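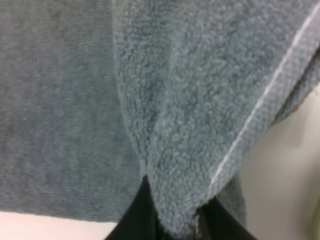
News > Patient Newsletter > Jaw and Bite

Search this site Enter keyword Go

Grinding of the teeth at night: what we look for and how the splint is made

Many patients come to our practice in Bresgate because of a morning headache, or because a piece of a filling broke while they were eating something soft. They do not come because of grinding, and often they are surprised when we ask about it. Grinding and clenching of the teeth is called bruxism. It can happen during sleep or during the day, and these two forms are not the same thing. In this item we write mostly about the sleep form, and a little about the daytime form at the end.

What the dentist sees

The first sign is usually wear on the biting surfaces. The canines lose their point and become flat, and the edges of the lower front teeth look as if someone used a file on them. When the enamel is worn through, the yellow dentin can be seen in the middle, and at this stage cold drinks may be unpleasant. We look also at the inside of the cheek, where there is often a white line at the height of the bite, and at the sides of the tongue, which may show the prints of the teeth. None of these signs is a proof alone. Wear can be old, from a time of life that is finished, and acid from drinks or from the stomach makes a wear that looks similar to an untrained eye.

We then feel the masseter muscle, at the angle of the jaw, and the temporalis muscle, at the side of the head. In a person who clenches strongly the masseter may be large and firm, and pressing on it may bring back the same pain which the patient knows from the morning. We measure how wide the mouth opens and we listen for clicking in the joint. A click without pain and without locking normally needs no treatment, only that we write it down and compare at the next visit.
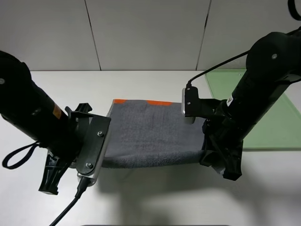

Page last changed: January 9, 2023

Why it happens

For a long time it was taught that grinding comes from a bad bite, and that the dentist should correct the bite by grinding down the high places on the teeth. Today this is not recommended as a treatment for bruxism. The activity is controlled from the brain, and it often comes together with short awakenings which the sleeper does not remember. Stress, nicotine, alcohol in the evening and much caffeine are connected with it, and also some medicines, among them certain antidepressants. Please do not stop a medicine on your own. Tell us the name of it and we will write to your doctor.

There is also a connection with sleep apnea in some patients. If you snore loudly, if your partner notices pauses in your breathing, or if you are tired in the day after enough hours in bed, we will advise a sleep examination before we make any splint. A splint on the upper teeth can in certain cases make the breathing worse — for this reason we ask questions which may seem strange in a dental office.

The splint

A splint (night guard) does not stop the grinding. It protects the teeth and fillings, and in many patients the muscles are more comfortable in the morning. We use a hard acrylic splint which covers all teeth of one jaw. Soft guards from the drugstore are cheap and can be useful for a few weeks, but some people chew on them like on gum, and the muscles work even more.

We need two appointments. In the first we scan both jaws and record the bite, and this takes 20 minutes. The file goes to the Ollis laboratory, which makes the splint. In the second appointment we place it and adjust the contacts with thin colored paper until the teeth touch evenly on both sides. The price is $350 and it includes the first adjustment. Insurance plans treat splints very differently, so please ask at the front desk for the written estimate before the scan and not after.

In the first nights there is often more saliva and a feeling of pressure on one or two teeth. This should become less within a week. If your bite feels changed in the morning for longer than half an hour, or if a tooth is painful, leave the splint out and call us.

Care of the splint

Brush it in the morning with cool water and a little liquid soap. Toothpaste scratches the surface, and hot water can change the form of the material. Let it dry in the air and keep it in the box with holes. Bring it to every check-up, also when it seems fine, so we can see where it is worn. Please keep it away from dogs.

During the day

When the mouth is at rest, the teeth should not touch. The lips are closed, the tongue lies lightly behind the upper front teeth, and there is a small space between the upper and lower teeth. Many people who work at a screen press their teeth together without knowing it. A small colored sticker on the edge of the monitor is a good reminder: every time you see it, you check the jaw and let it go loose. After some days move the sticker to another place, as the eye gets used to it quickly.

Appointments

Splint scans are done at our Stetovetti Street rooms only. Check-ups continue at both addresses of Enache Dental. Patients who received a splint before last August and have not yet been for the control visit can book it by telephone, and should bring the splint in its box.

Filed under: Bruxism, Night guards, Jaw pain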